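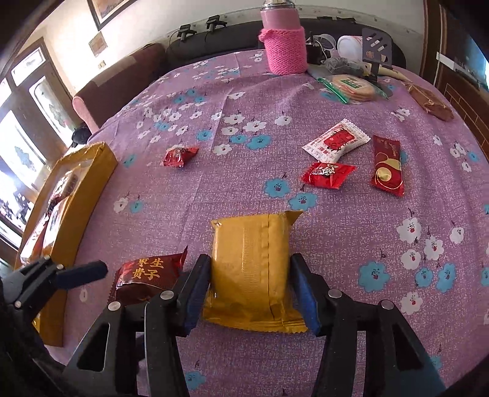
Suche im Werkstattbuch … Suchbegriff eingeben
Los

14. März 2026, eingetragen von Nika

Handgreifer, Umbau Finger. Heute endlich wieder am großen Tisch mit der lila Decke gearbeitet, und es lief so gut, dass ich das Abendessen verpasst habe!

Stand: beide Greifer haben jetzt die blauen Beläge auf den Fingern. Die erste Fassung war vorn zu hart, da ist jede Folienverpackung einfach weggeflutscht. Die neuen geben nach und legen sich richtig an (herrlich anzufühlen, ich hab bestimmt eine halbe Stunde nur auf- und zugemacht). Als Testobjekte wieder Süßigkeiten: goldgelbes Päckchen, das dunkelrote glänzende mit 枣生贵子 drauf, dazu der Kleinkram in Rot und Weiß. Viel besser als Holzklötze, weil jedes Teil anders knistert und nachgibt.

Probelauf: Päckchen vom Tisch in die lange gelbe Schachtel, 20 Griffe pro Sorte. Prall gefüllte Tüten sind ein Traum. Mit dem kleinen roten Bonbon (gedrehte Hülle) hakt es noch, die Finger packen gern nur den Zipfel. Vielleicht die Spitzen 2 mm schmaler feilen? Oder den Belag unten etwas überstehen lassen, das probiere ich zuerst, geht schneller.

Gelenke: die Stifte am rechten Greifer haben minimal Spiel. Stört beim Greifen nicht, man hört es aber. Scheiben aus der Kiste »Toststead« müssten passen, bitte nicht alle für den Plotter verbrauchen!

Auswertung läuft über Kong, unser Skript auf dem Werkstattrechner. Bisher etwa 272 Griffe im Ordner, die von heute sind noch nicht sortiert. Wer Lust hat, kann gern weitermachen, die Benennung steht in der Textdatei daneben. Bitte Fehlgriffe NICHT löschen, die sind fast das Spannendste.

Offen:
- Belag am linken Greifer nachkleben, Ecke hebt sich
- Fingerspitzen Version 3 zeichnen
- Kabel kürzen
- neue Testobjekte: was Weiches ohne Folie, Socken?

Im April möchte ich das Ganze beim offenen Abend in Skovham zeigen, mit beiden Händen gleichzeitig. Bis dahin muss das Bonbon sitzen.

Kontakt | © Offene Werkstatt Skovham | Nach oben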